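Cleaning dust out of a desktop computer

Dust in a desktop computer raises the running temperature and makes the fans work harder. Most machines kept on the floor need cleaning twice a year. One that stands on a desk in a room without carpet can usually go a full year. If there are pets in the house, check the front intake every 3 months.

What you need

A can of compressed air or an electric blower
A soft paintbrush, 20 mm wide, kept only for this job
A cross-head screwdriver, size 2
Cotton buds
Isopropyl alcohol, 90 per cent or stronger
A small lidded tin for the screws

Do not use a household vacuum cleaner inside the case. The moving air builds up a static charge at the plastic nozzle, and the suction is enough to lift small jumper caps off their pins. A vacuum cleaner may be used on the outside, on the floor beneath the machine and on filters that have been taken off.

Preparation

Shut the computer down fully. Sleep mode is not enough. Switch off at the power supply, then at the wall, and pull the mains lead. Hold the power button in for ten seconds to drain what is left in the board. Label the remaining leads with masking tape before unplugging them, particularly if there are two identical audio sockets.

Work outdoors or in a garage if the weather is dry. Otherwise lay an old sheet over the table and open a window. Lay the case on its side with the removable panel facing up. On most cases this panel is held by two screws at the rear edge and slides backwards before it lifts. Touch bare metal on the case before touching anything else, and repeat this each time you return to the bench.

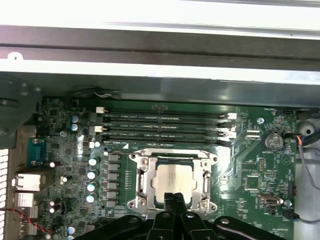 Start at the highest point and work down, so that loosened dust is not blown on to parts already cleaned. Use short bursts of one second and keep the can upright. A tilted can releases liquid propellant, which leaves a residue and can chill a component enough to crack it. Hold the nozzle 15 cm away from the board.

Fans must be held still. Place a finger or a cotton bud against one blade while blowing. A fan spun freely by compressed air can run well beyond its rated speed, and the bearing will be noisy afterwards. The fan in our test machine, a Rathjen case fan rated at 1,830 rpm, began to rattle after a single careless pass with the blower.

Heatsinks collect a felt-like mat on the side facing the fan. Loosen it with the brush, working along the fins and never across them, then blow it through from the opposite side. If the mat will not shift, take the fan off its clips and lift the mat away by hand.

Grilles and filters

Brush vents from the inside outwards. Grease from a nearby kitchen makes the dust stick, and this needs a cotton bud dampened with alcohol. Foam and mesh filters can be washed in lukewarm water with a drop of washing-up liquid. Leave them to dry overnight – a damp filter should never go back in the case.

The power supply

Do not open the power supply. Its capacitors can hold a dangerous charge long after the lead is pulled. Blow through the outer grille only, in short bursts, and stop when no more dust comes out.

Putting it back

Check that every cable is clear of the fan blades and that no memory module has been nudged out of its slot. Both end latches should be fully closed. Refit the panel, reconnect the leads and switch on. All the fans should start within a few seconds. If the machine beeps and shows no picture, switch off, unplug and reseat the memory first.

Write the date on a strip of tape inside the panel. Ours reads November, so the next clean falls in May.

Last checked 8 April 2026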